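**Ticket 2359** — Lighting cues drop out in second half of duet
Opened 2/11/19 by Marisol Mercado, Skorley Dance
Assigned to: Tharun Poduval

**Problem:** At cue 31 the side lights go to black and stay there. Front wash is fine. Happened at both run-throughs. Dancers had to stop.

**Tried so far**
- Restarted the Stusen console. Same result.
- Swapped the data cable on the left boom. No change.
- Loaded the show file from July. Side lights stay on, but the new cues for the floor section are missing.

**Tharun:** Cue 31 has a follow-on with a wait of 800 and it calls cue 400, an old blackout from the Ejigu piece. Someone merged the two files. I deleted the link and saved as a new file.

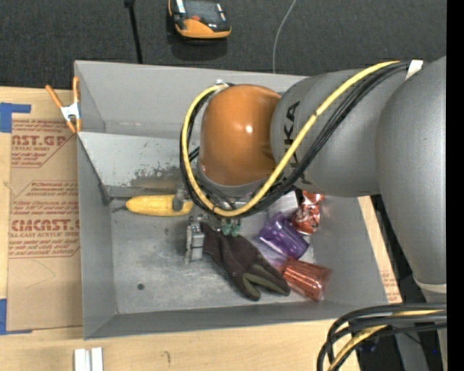
**Marisol:** Ran it from cue 28 with Iresha and Rok on stage. Side lights held to the end. Cue 33 now feels late — can we take a second off?

**Tharun:** Done. Please keep the July file as a backup until after opening.

Status: closed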